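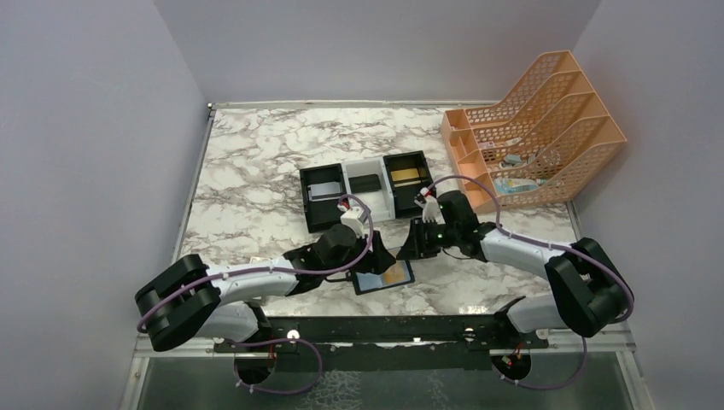 The Drawer of Cards

8 min read

In July I moved my desk from one room to another, and for this I had to empty the drawer. It was a shallow drawer, as wide as my arm is long, and I believed it held pens. It held cards. There were loyalty cards, membership cards, a library card from a town where I no longer live, gift cards with an unknown amount of money on them, hotel key cards, business cards with soft corners, and at the very bottom a phone card from the years when a person still scratched off a silver strip to read a number.

I put all of them on the floor and sat beside them for most of an afternoon. I did not throw away even one. Then I put them back in a shoe box, carried the box to the new room, and was ashamed enough to start writing this article.

Since then I have visited people who sort cards for their work or for their pleasure, and I have asked them what they do with their hands and where they put things. I expected to hear about systems. I heard mostly about trays.

The small shop on the corner

Begum is a stationery shop with one window and a bell on the door. It also sells greeting cards, and in the back it prints membership cards for clubs and dance schools. When a club closes or changes its name, the old cards often come back to the shop in envelopes. The owner did not want her name in a magazine, but she was glad to talk about her counter.

On the counter she keeps three open bins, side by side, and this is the whole system. The left bin is for what stays. The middle bin is for what she must ask someone about. The right bin is for what goes out. Every card must enter one of the three before the hand returns to the pile.

"The middle one is the honest one," she told me. "People who have only two bins are lying to themselves by the second day."

I asked her what happens when the middle bin is full. She said that it must be a small bin. If it is as big as a bucket, you will use it as a bucket. Hers holds a stack as thick as a paperback book, and when it reaches the top she closes the shop early and makes her telephone calls.

I bought my first tray from her that same day. I carried it home on the bus, on my knees, like a cake.

Standing or lying

There is an old disagreement among people who keep cards, and I did not know of it before. Some keep them lying flat, one on the other. Some keep them standing, like records in a music store.

Flat is better for the card. A plastic card that leans in a warm room for a long time will take a curve, and the curve does not like to leave. Paper cards suffer more than plastic, and the playing cards suffer most of all, because a playing card with a curve can be recognized from the back.

Standing is better for the person. You can move through standing cards with one finger and see the top of each one. In a flat stack you must lift everything to find the card at the bottom, and what is at the bottom is what you need.

The compromise, which I have now seen in several homes, is the slanted holder. The kind made for letters and folders works well. It has slots that lean back a little, so that the small things rest and do not fall, and the plastic ones with holes in the sides weigh almost nothing and can be washed in the sink. The color is not important, although I have noticed that people always remember the color of theirs. They say "it is in the green one" and not "it is in the file holder."

My advice is to use the slots for cards that are still in an envelope or a packet, and to keep single cards in the trays. A single card in a deep slot slides down and you will meet it again in five years.

A club that owns 4,000 cards

The Himar is a social club above a bakery. Its members come to play, and they play seriously, but what I wanted to see was the cabinet. The club has collected decks from the time it opened, and also the loose cards that remain when a deck has lost its partners. The last time the cabinet was counted, there were 4,000 loose cards in it.

Why keep a loose card? I asked this to a retired man who was on duty at the cabinet, and he looked at me with some pity. A loose card is a spare, he explained. When a deck with the same back loses its seven of hearts, the seven of hearts is already waiting in the cabinet. In the time he has been a member this has happened 3 times. He could describe all of them to me, with the evening and the weather.

He sorts by the back and never by the face. First the color of the back, then the pattern, and at the end the color of the edge. I had never looked at the edge of a card. Many cards have a colored edge, red or gold or orange, and in a pile seen from the side the edge is the only thing you see. He can go down a mixed stack with his thumb and pull out the red edges as quickly as another person would deal.

He also showed me how to pick a card from a smooth table, and it was the most useful thing I learned in all these visits. I have always scratched at the card with my nail. On wood this works. On stone or on glass the card simply travels away from you. His method is to push the card gently to the border of the table until a small part of it hangs over the air, and then take it between the finger and the thumb. If the table is too big for this, he puts a cloth under the cards before he starts. The members play on felt for the same reason.

What the surface does

After this I began to pay attention to tables. At home I have a table with a stone top, pale with gray lines, and I had thought of it as the ideal place for sorting because it is easy to clean. It is easy to clean. But a white card on a pale top becomes invisible, especially in the evening, and I twice finished a session and found one more card sitting there quietly between two gray lines.

Now I put a dark place mat in the middle. The card I am deciding about goes on the mat, the others wait at the side. I like this also for another reason, which is that only one card can be on the mat. It is a small stage.

Light is important too. Gold and silver cards throw the lamp back in your eyes and you cannot read the numbers. Tilt the card, not the lamp.

The question of the plastic

Most of us keep cards because we do not know how to throw them away. I have read the back of many of them, and they tell you to call a number or to visit a branch, and almost none says in which waste bin the card belongs.

Clorema is a small workshop that takes used cards from shops and hotels and cuts them for other purposes. They make guitar picks, labels for plant pots, and the little wedges that stop a table from rocking. A woman at the workshop let me feed the cutter. She told me that people bring cards in bags of 30 or so at a time and then stand at the door and look at the bag, as if it contained a small animal.

I correct myself here – she said 30 exactly, as this is the number that fits in the bags they give out. I wrote "or so" in my notebook out of habit, and she would not like it.

Before a card leaves your house, cut through the magnetic strip and through the chip, if there is one. Do it in two directions. Put the halves in different bags if the card was ever connected to money. For a library card or a card from a swimming pool, one cut is enough, and you may even keep the nice half.

Gift cards should go first in the middle bin and never directly out. I called the numbers on all of mine. Most had nothing on them. One, from a garden center, still had enough for a bag of bulbs, and these are now planted under my window.

Two pairs of hands

I made the final sorting of my shoe box together with my sister, at the stone table, with the three bins at the back where both of us could reach them. I had planned to do it alone. I recommend company. One person holds up the card and the other must say where it goes, and you cannot take long, because an arm in the air becomes tired.

There were some cards that we both picked up at the same moment, and there we had to talk. One of them was a membership card from the Sturura, the cinema in the town where we were children. The cinema is a furniture store now. The card had no name on it and neither of us could say whose it was.

It went in the middle bin. I know what the owner of Begum would say about this, and the bin is not yet full.

My left bin at the end contained less than I expected. The cards in it are flat, with the edges turned to the same side, and the tray lives in the shallow drawer of the desk. I have put the pens in a cup.

The notes for this article I finished on 2018-12-22, with the greeting cards of the season already lying by the door in their envelopes. They will go in the slanted holder for now.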